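4. Collecting the demonstrations

4.1 How the club ended up with table work

When the Lerkmont robotics club voted on a project in February, I was rooting for something with wheels. I lost. The group wanted to teach a machine to do kitchen chores, and Man-sik Jang, who coaches the club with me, had already worked out that we could afford it if the students did the moving themselves, with grippers held in the hand, and left the arm for later. So that's what we did, and I've come around completely (wheels can wait!).

The job we settled on is clearing and setting a small table. There are bowls, there are trays, and there's a short list of things a student might be asked to do with them. We called the whole thing Plurnia, after a town in a story one of the ninth graders was writing, and the name stuck before any of us could think of a sensible one.

Our target was 800 demonstrations by the end of the term. A demonstration, the way we use the word in this paper, is one pass through one task by one student, from the moment the gripper leaves its resting spot to the moment it comes back there. If a student drops something halfway, we keep the pass and tag it as a drop. We argued about this for most of an afternoon. Ivan Nechyporuk, our other coach, thought the drops would teach the model bad manners, and the students thought throwing them away was cheating. The students won that one too, though the drops sit in their own folder and Section 6 only uses them once.

4.2 Who did what

We had 20 students and split them into crews of 4. Each crew had an operator, someone reading the task card, someone resetting the table, and someone at the laptop writing the log. They swapped jobs at every break. I'd love to tell you the rotation was my idea, but it came from the students after the first session, when the same kid had been stuck at the laptop the entire time and was (quite rightly) fed up.

The reset job turned out to matter more than any of us expected. If the bowl always goes back to the same place, the model learns the place and doesn't bother with the bowl. We saw this in our very first training run, the one we call Nazarenko in the logs, where the arm went with total confidence to a spot on the table that had nothing on it. After that we made up placement cards. The resetter draws one, and it says where the tray goes, which way it's turned, and whether the bowl goes near it or far from it. Turning the tray at an odd angle made the task a lot harder for the model and hardly any harder for the students, and I found that pretty interesting all by itself.

We kept the log as plain as we could. Task card, placement card, operator's initials, did it finish, anything weird. The "anything weird" column is the best reading in the whole dataset. One entry says only "sneezed."

4.3 What the grip looks like to the student

New operators nearly always hold the gripper too high. They look at their own hand, the way you do when you're learning to use chopsticks, and forget that the model will only ever get what's in front of the fingers. So before anyone records a pass, we sit them down with a few views from the gripper and talk about what can be told from them and what can't. The one in Figure 2 is a favorite of mine for this. 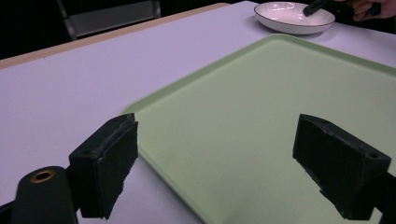 Ivan Nechyporuk

Figure 2. View between the gripper fingers, with the pale green tray close by and the white bowl farther up the table.

I like it because it gets students asking the right kind of question. The fingers are wide apart, and you can see the tray is empty, but how far away is that bowl? They'll guess, and they'll disagree, and then somebody notices that the bowl looks small next to the fingers and we're off on a really good conversation about size and distance. A couple of them also spotted how worn the pads are, with that fuzzy look to the edge on the left one, and wanted to know if wear changes the grip. We didn't test it. We should have, and it's on the list for next year.

The other thing we talk over is hands. A person's hand shows up at the top right, and a dark tool tip is at the inner edge of the bowl. Does the model need to know that a hand isn't part of the table? The students were split. We left hands in wherever they turned up, partly out of laziness and partly on the theory that real kitchens have people in them. Man-sik still wants to run the comparison with those passes taken out, and he's welcome to it!

4.4 What we ended up with

We didn't make the target. We lost two sessions to exams and one to a broken door lock, and the students got pickier as they got better, so each pass took longer at the end than it had at the start. We also pulled 84 passes where the log and the recording didn't match, mostly from the early days, when the person at the laptop was a task card behind and didn't know it. They aren't used in any of the results below.

The rest went into the second training run, Roltance, which is the one we report on in Section 5. The students picked the split themselves, holding back every pass made with a few of the placement cards so the model would meet those table layouts cold. I was nervous about that choice, and I said so at the time. It made our numbers look worse and it made them a good deal easier to believe, and the crew that argued for it has asked me to mention that it was the third crew.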